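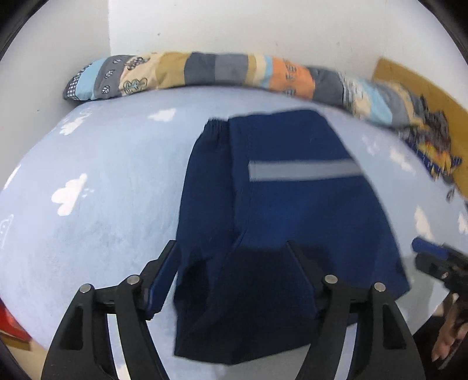
Does it matter how you fold a pair of elastic-waist pants? Only if you plan to find them again, according to Petro Hrynyshyn, and he would add that most of the folding advice for sale is worth less than the drawer it goes in.

By Staff, Clillstead Home Pages
February

Hrynyshyn spent 12 years running the back room at Hiravine, a laundry on the east side of town, and now teaches a Friday evening class in household folding. I went in doubtful. A class in folding pants sounded like a way to charge people for something their mothers did with the radio on.

"You're right to be suspicious," he said. "I'm suspicious of it."

His method is short. Lay the pants flat on the bed, waistband up. Smooth the legs. Bring one leg over the other, then fold in thirds from the hem. Navy ones with a reflective stripe get no special treatment, though he prefers to keep the crease off the stripe.

Does that make the stripe last longer? "I think so. I never tested it."

I asked about the waistband, which never lies flat for me.

"It won't. It's elastic. People iron it, they pull at it, they put a book on it. Leave it puckered and fold the rest."

He is less relaxed about Eberhard, the drawer divider his students keep bringing in at $68 a set. He owns one, a gift, and keeps batteries in it. I pointed out that he sells a booklet himself. "Four dollars," he said. "And you can read it standing up and put it back."

The claim I had most trouble with was that folding on the bed beats folding on a table. He says the bedding holds the cloth in place. I tried both at home and got the same slightly crooked pants each time, one leg bunched inside the other. When I told him, he asked if they fit in the drawer. They did.

Recent items
Grorketti drying rack: a second look
Do 800-thread sheets feel any different?
Bolsters, cushions and where to put them at night
Letters: the sock question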